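Ticket 334: Simulated handover episodes rejected by the length check
Project: Nirik (two-arm sorting, simulated)
Opened by: Savita Shakya, Gordale
Opened on: 28 October 2019
Priority: normal
Status: closed

Problem

The overnight run on the Nurnville machine was set to collect 26 episodes of the ring task. Only 18 were written to the training folder. The rest went to the rejects folder with the message "episode too long". The task settings have not been touched since August and the same script ran cleanly last week.

Steps to reproduce

Start the collector with the default ring task and the scripted controller. Let it run to the end. Open the rejects folder and read the log for each episode.

Expected: every episode that finishes the task is kept.
Got: some finished episodes are thrown away.

Notes, first look

I replayed the rejected episodes one at a time. The pick-up is fine in all of them. The delay comes at the handover, when both grippers are closed round the ring and the controller waits for the first hand to let go. In the kept episodes the wait is short. In the rejected ones it goes on until the step counter passes the limit, and then the release happens as normal and the ring is put down. So the motion is usable, but it has a long still part in the middle.

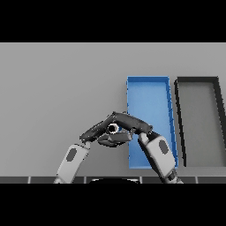 The release depends on the contact reading from the receiving hand. It has to stay above the threshold for a set number of steps in a row. If it drops below for a single step, the count goes back to zero. In the rejected logs it drops again and again, by a very small amount each time.

Things tried

Raised the episode limit. All the episodes were kept, but the still part is then in the training data. We had trouble with this before – the policy learned to stop at the handover and stay there. Put the limit back.

Lowered the contact threshold. Releases came sooner, but in 2 episodes the first hand opened too early and the ring fell. Put the threshold back.

Turned off camera rendering to see if the load on the machine made any difference. It did not. Same seeds, same rejects.

Compared the physics settings with the copy on the Bhardwaj machine. The time step there is half of ours. The Nurnville copy was reinstalled the week before and had picked up the package default.

Fix

Set the time step back to the old value and wrote it into the task file, so that a reinstall cannot change it. Also changed the release check to use an average over the last few steps in place of the single reading.

Reran all 26 seeds. All were kept, with no drops and no long waits at the handover. I watched the replays of the ones that had failed before and the release looks the same as in the August set.

Still to do

The 18 episodes from the first run were made with the wrong time step. They passed the check but should not be mixed with the new ones. I have moved them to a separate folder and taken them off the training list. Please do not delete them yet – I want to compare the contact readings.

Add the time step to the header of each episode file. Opened as a separate ticket.

Closed by Savita Shakya.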